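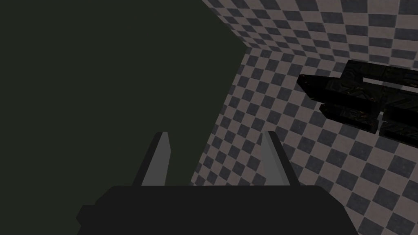
Wrist view in the Clirker simulator, gripper open, nothing held. Checkered surface behind.

Clirker 5 review: a grasping simulator for small teams

Clirker is a desktop simulator for robot arms, sold by Budent as a one-time license with a year of updates. It loads an arm and a gripper from a standard description file, places them in a world with whatever objects you import, and returns joint states, contact forces and camera images at a fixed rate. Version 5 adds a rewritten contact solver and a wrist camera that can be attached to any link. I used it for 11 weeks on a bin-picking job at Wellwood, mostly to test approach paths before running them on the real cell.

Setup

The installer is a single file and needs no account. License activation does require a network connection, once per machine. Importing our arm took most of an afternoon. The importer reads link masses and joint limits correctly but ignores mimic joints, so a two-finger gripper comes in with fingers that move independently. The fix is a four-line entry in the gripper config, documented under "Couplings" and not under "Grippers", where I looked first.

Mesh import is better. Clirker builds a simplified collision shape for each part and lets you display it over the visual mesh. Check this every time. Parts built from stacked blocks with narrow gaps tend to get their gaps filled, and a planner will then refuse grasps that are physically fine. Raising the decomposition limit to 100 hulls solved it for our parts at a modest cost in speed.

Wrist camera

The wrist camera is the main reason to move from version 4. Mounting is by offset and angle from the parent link, and the view updates live as you edit. With the camera behind the gripper, both fingers and the gap between them stay visible, and this makes it simple to judge alignment by eye. Large surfaces close to the gripper can take up much of the view. Plan the offset with that in mind.

Rendering is plain. Lighting is flat by default, large panels show as a single color with no visible texture, and I could make out no clear shadows on the ground plane. For checking geometry this is adequate. For training a vision model it is not, unless you replace the materials and add your own lights. The checkered ground can be turned off in the world file but not from the menu.

Contact and grasping

The new solver is stable at a 5 ms step. In version 4, a rigid part squeezed between two rigid fingers would creep out of the grasp over several seconds. I repeated that test with three of our parts and measured no slip. Friction is set per material pair, and the defaults are too high for bare metal on metal. Soft finger pads are approximated with a compliance value and should be treated as a rough estimate.

Objects placed without a support will hang where you put them until physics is switched on. This is convenient for posing parts and easy to forget before a batch run.

Speed

On a mid-range workstation with no camera attached, a one-arm world ran at nearly 170 times real time. One wrist camera brings that down sharply, and a second roughly halves what is left. Headless mode helps less than the manual suggests.

Support

I sent two tickets. The first, on mimic joints, was answered the next morning with the config entry. The second, on a crash when reloading a world with the camera window open, was confirmed as a bug and is still open as of April.

Alternatives

Ametepe's package has better rendering and a larger parts library, but it is rented by the month and its contact model gave us trouble with thin parts. Teams that need synthetic images should look there first.

Rating: 4 out of 5. Recommended for path and grasp checking. Not recommended as an image source without extra work.

Reviewed by Yao-tsung Ho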